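4.2 Start of shift, two-arm bench

Replaces the old hand-sort page. Packers now load and check, the arms do the passing. Ask Bendik Torvik if your station card still says 33, that's the old one.

1. Clear the tabletop between the arms.
2. Power on from the Vastden panel. Wait for green.
3. Look over the cables - both arms, full length. 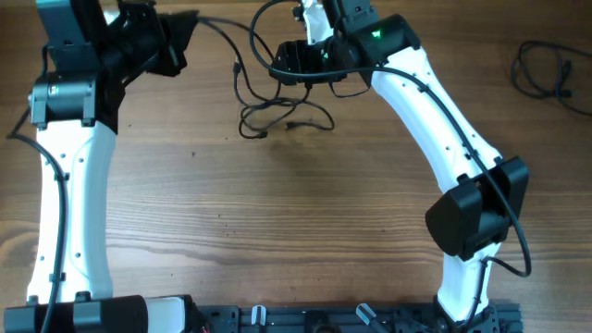 Fig. 4-2. Arms at the bench, grippers facing, green lights on.

4. Load program 205. Run one empty cycle, hands off the table.
5. Sign the sheet. Your name, not the line leads.

CAUTION: Never reach between the grippers while a light is green. Stop first, then reach.

NOTE: Nobody gets timed against the arms. Breaks stay as they were - pause the cycle and go. Problems with teh new rota go to Ragnvald Hovland, ext. 597.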